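Ticket 122: gear pick, grasp scoring
Project: Ullthorpe
Opened by: Rodica Ghiță
Status: open

Wrist-view scoring disagrees with the head view in 12 of 22 trials.
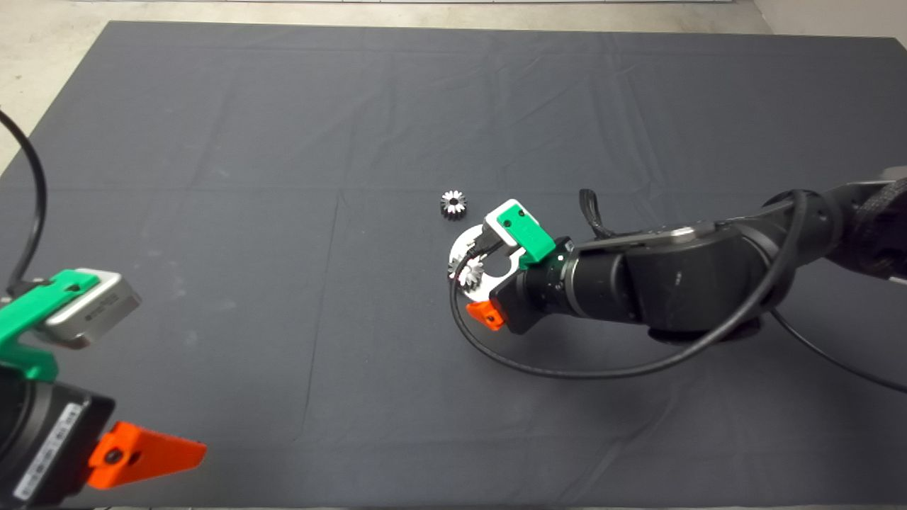
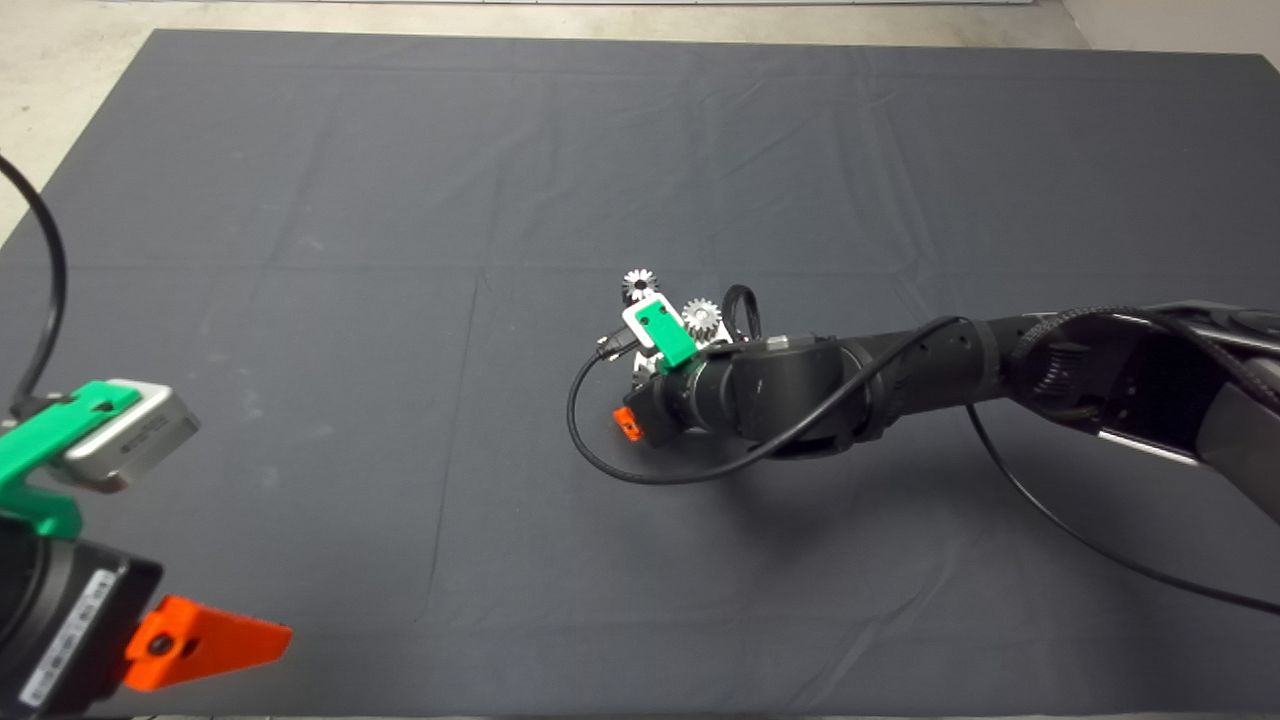
Head view, both arms over the dark cloth.

Step 2: rescore
Ran the same trials with the wrist view masked. Scores now agree. Suspect the cable shadow. Leave the threshold alone until August.

Comments
Tetteh: Same fault on our rig.
Jiron: Try a paler cloth.

We use cookies. Accept / Decline
Contact | Back to top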